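Notes for my talk on running a neighborhood refill shop
By Jae-hoon Kong
July

OK, hi, everybody. Can the back row hear me? (Wait for a nod. If there's no nod, go find the mic.)

I run a refill shop called Plulley. You bring in your own bottle, we weigh it, you fill it with dish soap or shampoo or olive oil or whatever, we weigh it again, you pay for the difference. That's the whole business. I've been at it eight years and I still get asked at least once a day if the lentils are free samples.

I was told this was a crowd of people who either have a small shop or are thinking of opening one, so I'm going to skip the part where I convince you that plastic is a problem. You've heard that talk. I want to talk about the boring stuff, the stuff I wish I'd asked somebody before I signed a lease. Mostly weighing, spills and rent.

(Drink some water.)

So, weighing. When we opened I bought a used kitchen scale, because I'm cheap, and because it looked cute on the counter. If you sell by weight, your scale has to be approved for trade, and somebody from the county comes and checks it. She came in our second month, looked at the cute scale, looked at me, and put a sticker on it. Not the good sticker. We sold nothing for two days while I drove all over the place looking for a legal one. Call your county office before you buy anything! They were really nice on the phone.

The other thing about weighing is the empties. Every bottle that walks in has to get weighed before it's filled, and people forget. They fill first and then look at you. We lost money on this for a year until my sister said, why don't you put the weighing table right in the doorway, so they bump into it? We moved the table. It blocks the umbrella stand now, and I don't care.

(Ask for a show of hands — who has ever spilled more than a gallon of anything at work?)

Good, my people. Our worst was laundry liquid. I'd ordered a big drum from a supplier called Hedegaard, the tap was cross-threaded, and I went home for the night. I came in at 6 a.m. and the floor was shiny wall to wall, and very, very lavender. If you put water on laundry soap you get more laundry soap. We scraped it up with dustpans and cat litter, and the grout still foams a little when it rains. Get drip trays that hold the whole drum, and shut the valve as well as the tap before you leave.

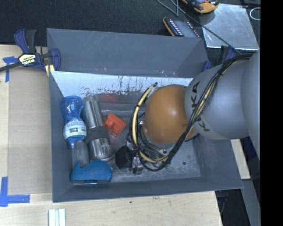 What people bring in is my favorite part of the job, so let me stay on that for a minute. We've had jam jars, baby bottles, a hip flask (for maple syrup, he said), and a vase. Our rule is that it has to be clean and dry and it has to have a lid that closes. I turned away the vase. For people who show up empty-handed we keep a crate of donated bottles by the register, washed, free to take. We get up to 30 in a good week and they all go.

Labels! Old labels are trouble. If a bottle says iced tea and there's drain cleaner in it, somebody's kid is going to have a bad day. So anything that used to hold a drink can't be filled with cleaning products at our place, period. And everything that leaves gets a new sticker with the name of the product, the date, and the ingredients. I buy the stickers in rolls of 1,000, and we go through them faster than I'd like.

OK, rent. Our first place was 800 square feet on Sedesetti, which sounds fine until you put drums in it. Liquids are heavy and you can't stack them. Half of my floor was storage that happened to have customers in it. When the lease came up I asked Ako, the bakery next door, if they'd split their back room with us, and they said yes in exchange for all the flour customers. So I don't sell flour. I send people over there for flour and they come back with a bun and buy soap from me, and I think I came out ahead.

(If I'm running late, skip the next bit and go to questions.)

Prices. I priced everything too low at the start, because I figured no packaging means cheaper. But somebody still has to wipe down the taps, and it's usually me, at eight at night, with a toothbrush. Put your own hours in the price. My regulars hardly blinked when I went up, and the one guy who complained still comes in for peanuts.

That's what I've got. I brought a copy of our label sheet and our closing checklist, they're on the chair by the door, take one. And please ask me about pumps, I have a lot of feelings about pumps.

Recent items
Choosing a pump for thick liquids
What we put on our labels
Moving day on Sedesetti
Why we stopped selling honey by the jar
Sharing a back room with a bakery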